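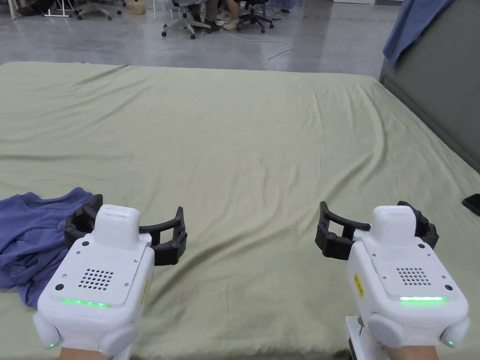 The Hillum Fly-In is an annual gathering of light, vintage and homebuilt airplanes held each June at Hillum Field, a grass airport on the edge of the town of Hillum. It runs for 4 days, the last of which is mostly given over to people trying to leave. The event combines a judged display of parked aircraft, an afternoon flying program, a parts market and a series of workshops on building and repair.

History

Hillum Field began as a pasture belonging to the Buthelezi dairy, and the main runway still carries the Buthelezi name on local charts. The runway is 3833 feet long, a figure that appears on the event's caps, mugs and parking passes, although the final stretch on the eastern side slopes enough that many visiting pilots prefer to treat it as scenery.

The first fly-in was planned as a pancake breakfast for owners of the Prellari P-3, a two-seat high-wing kit airplane whose builders had been exchanging complaints by newsletter. Three airplanes arrived. One was not a Prellari, but its pilot had already eaten, and the rules were changed that morning to admit all types. The breakfast has been open to any aircraft since then, and the clause allowing it is still listed in the rulebook under "Food."

The event grew to two days when fog kept the whole field on the ground overnight. Attendance the next year was higher, apparently on the strength of the stories, and the second day was made official. A third day came with the parts market. The fourth was added after a dispute over whether the awards should be given before or after the closing flight, which was settled by giving each its own day.

Flying program

Flying displays start at 2 p.m. and end when the airspace is handed back to ordinary traffic at 5. The program usually opens with a formation pass by locally based airplanes. The formation is described in the printed schedule as a diamond. Observers have reported other shapes.

Regular items include short-takeoff contests, a glider demonstration and the spot landing contest, in which pilots close the throttle abeam the threshold and try to touch down on a chalk line. Landings short of the line score nothing. Landings beyond it are measured with a surveyor's tape, and the measuring generally takes longer than the flying.

Aerobatic displays are flown over the farmland north of the field. They were suspended for two seasons following objections from a neighboring turkey grower and came back with a higher minimum altitude and a later start. The turkeys have since moved to another county, but the later start remains.

The Molis Cup

The main award is the Molis Cup, given to the best amateur-built airplane on the field. It is named for the Molis Propeller Works, a small maker of wooden propellers that operated in Hillum until its building was sold and became a carpet store. The cup is turned from a rejected propeller hub and leaks.

Judges score each entry out of 100, with marks for workmanship, finish, paperwork and fidelity to the plans. The last category has been a source of long argument, as builders who improve on a design lose points for doing so, while builders who faithfully copy a known flaw keep them. A proposal to award separate marks for "sensible departures" failed when no two judges could agree on what was sensible. An airplane may win only once, which has encouraged a certain amount of repainting.

Parts market

The market fills the two rows nearest the windsock. Typical goods are instruments, wheels, engine cowlings and unfinished projects offered as "ninety percent complete," a phrase with no fixed meaning in aviation. Buyers must remove large items by the end of the final day. A fuselage left behind one summer was used as a bicycle rack and later flew.

Access and camping

Pilots arriving by air must carry a radio and read the arrival notice, which is published in May and corrected in early June. Camping under the wing is allowed on the south side. Visitors arriving by road park in the hayfield, which closes in heavy rain, along with most of the road.

See also

Prellari P-3
Molis Propeller Works
Spot landing contest
List of fly-in events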